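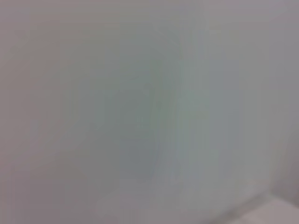 **Lostetti Street Allotments & Garden Club – monthly meeting, November**

Started 6:40 pm, back room at Storkent Hall. Joanne Haworth chairing. Minutes by me again (Delia), typed up fast so shout if something's wrong.

Apologies: Priti, Glenn, both of the Marsdens.

**1. Last minutes**

Read, agreed. One fix – the hose reel was donated by plot 14, not plot 41. Sorry Ray.

**2. Water**

Long one. Main tap by the gate still dripping at the joint. Ray has tightened it twice. Plumber quoted 905 for new pipe from the meter to the first trough, includes digging but not making good the path. Second quote asked for, not in yet.

- Joanne: wait for second quote, decide by email if it comes before the next meeting.
- Ray: thinks we could dig it ourselves and knock some off. Mixed feelings in the room. Last time we dug we hit the old drain.
- Agreed: water off at the meter from first hard frost until March. Ray has the key, Joanne to get a copy cut.
- Bring own water for winter stuff. Rain barrels fine but lids ON please, kids come through.

Tomasz asked if the bottom trough could be moved closer to the new plots. Parked until pipe sorted.

**3. Money**

Balance 3000 after the fall plant sale went in. Best sale we've had. Squash went first, nobody wanted the leeks.

Insurance due in the new year. Same company unless someone finds a cheaper one. Plot fees staying the same, voted, all in favor, one abstention (Howard, says fees should go up, wants it minuted. Minuted.)

If the pipe goes ahead that's a big chunk gone so no other large spends till spring. Seed order not affected.

**4. Seed order**

Going with Jivano for the bulk of it like last year. Negri for the beans and chicory, better germination last time according to everyone who grew both. List is pinned up inside the shed door, put your name and what you want, clear writing. Closes at the end of the month, no late additions, Joanne means it this time.

Onion sets – 2 sacks between everybody. Split on collection day.

Potatoes: long discusion. Earlies yes, maincrop only if people commit, we threw out a whole tray last April. Sign up seperately on the second sheet.

**5. Paint for the shed and noticeboard**

Shed needs doing before it gets worse on the weather side. Green again or gray? Show of hands for gray, fairly clear win. Howard against.

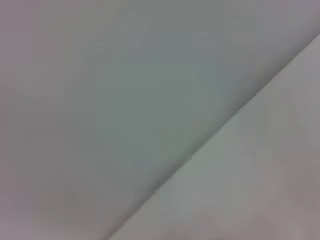 *Item 5 – gray, a bit green toward the middle, mauve-ish toward the edges.*

Too cold to paint now, so first dry weekend in spring. Two coats. Tomasz has brushes. Loose boards to be fixed first or there's no point, Ray and Tomasz to look at them together and say what timber's needed.

Noticeboard: frame swollen, door won't shut. Sand it or replace it? Sand it first.

**6. Empty plots / waiting list**

Plots 9 and 22 given up. Thanks to Bernadette for leaving 22 so tidy. 9 is brambles end to end, offer it half price for year one? Agreed. Offer it to the next 6 names on the list in order, first yes gets it. Joanne to write to them.

Plot 30 not been worked since June. Friendly letter first. Then the less friendly one. Someone said the holder has been in the hospital so Joanne will phone before any letter goes.

**7. Compost**

Left bay is full and cooking, leave it alone. Right bay is for new stuff. Middle bay ready to use, help yourselves, one barrow each to start with.

NO cooked food, no cat litter, no bindweed roots. Again.

Leaf delivery from the park crew – they'll tip it by the gate if we say yes. Yes. Need people with forks to shift it so the cars can get in. Names so far: Ray, Delia, Sunita, Tomasz (maybe).

**8. Anything else**

- Gate code changing. Not writing it here, ask Joanne.
- Sunita has spare raspberry canes, fall fruiting, free to whoever digs them up.
- Fox has been at the netting on the brassica side. Peg it down better.
- Bonfires: after dusk only, not when the wind's toward the houses. One complaint this month, dealt with.
- Howard asked about bees again. Needs to go out to all plot holders, he'll write half a page for the next newsletter.
- Potluck in December instead of a proper meeting? Yes. Joanne to check the hall is free. Bring a dish and your own plate.

**To do**

| Who | What |
|---|---|
| Ray | chase second plumber, shut off water at first frost |
| Joanne | key copy, plot 9 letters, phone plot 30, book hall |
| Tomasz + Ray | shed boards |
| Howard | bee half page |
| Delia | type this up, print one for the shed |

Closed 8:15. Chairs stacked, lights off, Sunita locked up.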